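Skadergate Film Notes – README

Sep 24, 2022 · by the Skadergate maintainers · 3 min read · 77 shares · 3 comments

# Skadergate Film Notes

Welcome, and thank you for stopping by! Skadergate is a collection of short written responses to feature films, gathered after screenings at the Plullent, a small movie house with creaky seats and a very loyal crowd. We've been typing them up from paper cards since February, and it has been a slow but happy job (the handwriting is a story of its own).

## What you'll find

- 657 notes, one per row, in `notes.csv`
- 234 films, listed in `films.csv` with country, year and running time
- a `themes` column, filled in by hand – family, work, faith, growing up and so on

Most notes run a few sentences, though a handful go on for up to 77 lines, mostly about endings. We kept the spelling as people wrote it, and we left out names and phone numbers wherever they turned up.

## Where it came from

The first batch was sorted with Keane, our little script for matching a title to the right film. It still mixes up remakes with the originals, so please check the year before you trust a match. Notes on the Deseo season, a run of Spanish-language dramas, sit in their own folder, and some of those are in Spanish with no translation yet.

## Using it

Teaching, club newsletters, reading for pleasure – all fine by us. Please don't treat the notes as ratings. People who loved a film wrote far more than people who shrugged at it, and the numbers lean that way.
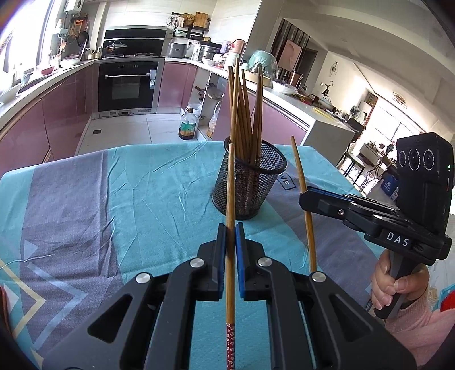 Marguerite's Row wrote that the themes column puts too many films under "family", and that a story about sisters planning to leave home belongs under "freedom" as well. We agree, and the next version will allow two themes per note.

## Still to do

- translate the Deseo folder
- fix the remakes in Keane
- add the missing running times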